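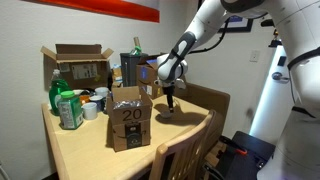

Evaluation of the Vitex Table-Clearing Package for Shared Kitchens
Student project report, Bredenside Technical College
Submitted by Vilgot Wikström, 1 May 2020

1. Background

The Vitex package is a software and training service sold by Mahama to owners of a single robot arm with a two-finger gripper. The supplier offers it to offices and residential homes that wish to automate the clearing of cups, small dishes and light packaging. The college was granted a trial license in September, and this project was assigned to determine whether the package could be recommended to the Wondville residence hall.

2. Method

Trials were carried out on an ordinary wooden table with mugs, bottles, boxes and a shallow dish. Items were left close together, as residents would leave them. A trial was counted as successful if the arm lifted the chosen item and set it down in the assigned place without touching its neighbors. The arm was run at the reduced speed set by the supplier, and a student remained at the stop button throughout.

3. Results

A total of 213 trials were completed, of which 200 were spent on mugs and bottles and the remainder on the shallow dish. Mugs standing apart gave little difficulty. Mugs placed side by side were often pushed before the grip closed, and the operator had to restart the task by hand.

The dish was the weakest item. The gripper approaches from straight above, and the low rim leaves very little to hold – a lateral approach can be selected in the menu, but it requires more free table than was usually available. Only 8 of the dish trials met the criterion.

Setup took longer than the manual states. The guide is clearly written up to the calibration chapter, where two of the screens shown do not match the installed version. Mahama replied to our support request on the following day and supplied corrected pages.

4. Cost

The yearly license is quoted at 1094 dollars, excluding the arm and gripper. On-site training is charged separately.

5. Recommendation

The package is suitable for teaching purposes and for tables where items are well spaced. It is not recommended for the residence hall in its present version. A further trial with softer fingertips is proposed – the supplier lists them as an accessory, and they were not part of the license reviewed here.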